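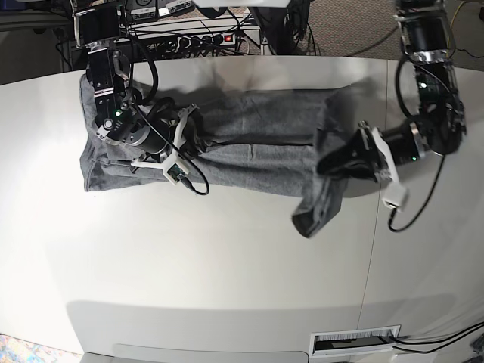
製品資料 第4巻 5ページ

双腕遠隔操作データ収集ステーション Kiseo

概要
Kiseoは、布製品など柔軟物の取り扱い動作を模倣学習用の教示データとして記録する卓上型の収集設備である。操作者が双腕アームを遠隔操作し、関節角、グリッパ開度、カメラ映像を同一の時刻基準で保存する。記録したエピソードは、方策の学習と評価の双方に使用できる。

アームおよびグリッパ
作業台の奥側から2本の多関節アームを上方より進入させる配置を標準とする。把持部は黒色の円筒形モータハウジングと、3Dプリント製の白色フィンガーマウントで構成する。マウントはX字形のフレームをもつ。フィンガーは消耗品扱いとし、造形データを納品物に含める。

作業台
天板は白色、光沢仕上げ。手前側の縁は曲線形状で、ブラシ付きの角形ケーブルグロメットを備える。天板はパネルを突き合わせて設置するため、継ぎ目に段差がないことを設置時に確認する。光沢面では照明の反射により映像が白飛びする場合がある。露出は収集開始前に固定し、エピソードの途中で変更しないこと。

対象作業
標準タスクセットには、衣類の両端把持、引き伸ばし、二つ折り、整列を収録する。スウェットパンツのような厚手の綿製品では、左右のグリッパで生地の両端を天板に押し当てながら挟む動作が基本となる。裾が本体から外れて垂れた状態やねじれた状態も、除外せずに収集対象とする。初期姿勢のばらつきが不足すると、学習後の方策は乱れた配置に対応しにくい。

記録単位
1エピソードは、衣類の投入から両腕の退避完了までとする。把持のやり直しを含む記録は削除せず、「再把持」の属性を付与する。衣類の落下、通信断、非常停止を含む記録は別フォルダに分離する。社内での試験収集では、スウェットパンツの二つ折りで約73エピソードを1セットとした。必要数は対象物と方策の構成により異なる。

ソフトウェア
収録管理にはIrkbridgeを使用する。エピソードの開始と終了、属性の付与、欠落フレームの検査を一つの画面で行う。Prestska形式への書き出しに対応する。書き出し時には左右アームの系列名を確認すること。左右の定義はロボット側を基準とするため、正面のカメラから見た映像では反転する。

設置条件
電源は制御機器用と周辺機器用の2系統を用意する。ケーブルはアームの可動範囲外で固定し、手首部には余長を確保する。余長が過大な場合、ケーブルが天板に接触して生地を引きずることがある。

保守
フィンガー先端の摩耗は収集日ごとに点検する。交換後は開度の原点合わせを再度行い、交換前のデータと同一セットに混在させない。

構成品
双腕アーム一式、グリッパ、遠隔操作装置、収録用計算機、Irkbridgeライセンス
作業台および衣類は別売

取扱
Okoth 計測機器部門
見積依頼の際は、対象物の種類と希望エピソード数を明記のこと。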